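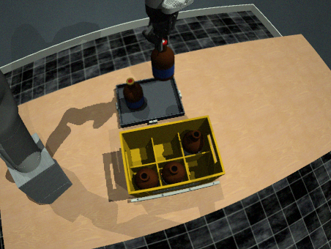
How Our Robot Club Teaches an Arm to Pack Bottles

Hi! I'm in the robot club at Grelell School, and this year our big project is a robot arm that moves bottles from a tray into a crate. You probably do that kind of thing without thinking. Grab, lift, put down, done. A robot has to be taught every bit of it, and wow, there are a lot of bits.

Our arm lives inside a computer. We built a pretend room for it, with a table, a tiled floor and even a light switch on the wall (I asked for the light switch). A pretend world like this is called a simulation. If the arm drops a bottle in there, we click reset and try again – no mop needed!

We named our project Zupan. It's for the Bruvness Challenge in December, where each team gets 15 minutes to show what their robot can do.

Step 1: Look before you grab

We start with the gripper open and up high, well away from the bottles. The gripper is the robot's hand, and ours has two fingers. Then the program has to work out where everything is. The bottles with the blue labels stand on the gray tray, and the yellow crate is next to it. To me that's easy, because yellow is yellow. To a computer, a picture is just a giant pile of numbers, and it has to find the crate hiding in there.
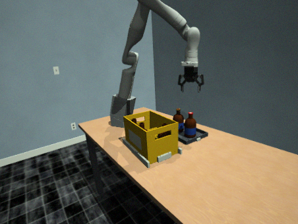

Step 2: Go down slowly

My first program sent the arm down at full speed. Crash! Both bottles went flying across the pretend table and my whole team laughed for ages. Now we stop the arm 5 centimeters above the cap, check that it's lined up, and creep down the rest of the way.

We also look through different cameras. My favorite is the fisheye, which bends straight things into curves and squeezes lots of the room into one circle. The big black arm fills the whole bottom of the view, and you can still see the crate past it with the brown shapes inside.

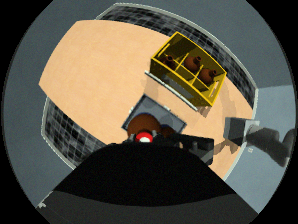
Step 3: Squeeze, lift, and find a space

Squeeze too softly and the bottle slips. Squeeze too hard and, in real life, you could break it. We tried 30 different settings before we picked one! After the lift, the arm has to choose an empty space in the crate and lower the bottle straight in. We're still fixing that part, and on our last practice at Brornard Hall the arm kept bumping the divider.

Try it yourself

Put a plastic cup on a table and ask a friend to be the robot. Blindfold them and give directions like "left a little" or "close your fingers." Set a timer for 60 seconds and see if they can move the cup into a box. Then swap – being the robot is harder than it sounds!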